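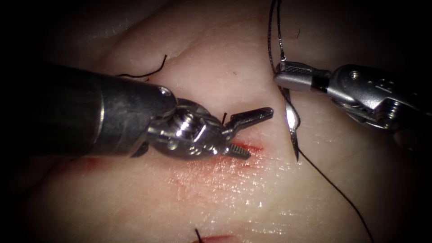
Visit to the Griltham Surgical Training Laboratory

Tuesday, March 19, 2019

Members of the regional skills program were received at Griltham by Lilian Mosoti, who leads the demonstration work. The laboratory records operators as they suture by remote control, and the recordings are used to teach the robot the same task. Its library holds 557 demonstrations, made by 11 operators.

The operator sits at a console and guides both instruments by hand. Stitches are tied with the instruments themselves, on a synthetic tissue pad.

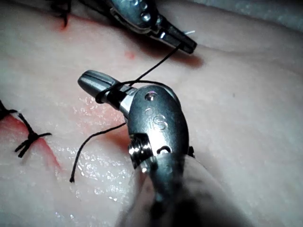
Suture wrapped around the jaws for an instrument tie.

Vlasta Kos outlined how each recording is divided into needle pickup, insertion, pull-through and knot. Attempts that go wrong are labelled and kept. Visitors asked whether operators favour different wrapping directions. They do, and the Stasix software notes which was used.

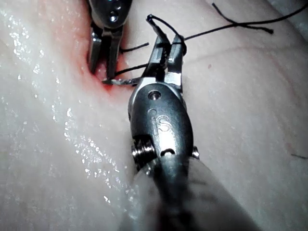
Needle driver and grasper at the incision.

A second visit is planned for August, when the group hopes to try the console. Enquiries should be directed to the program office.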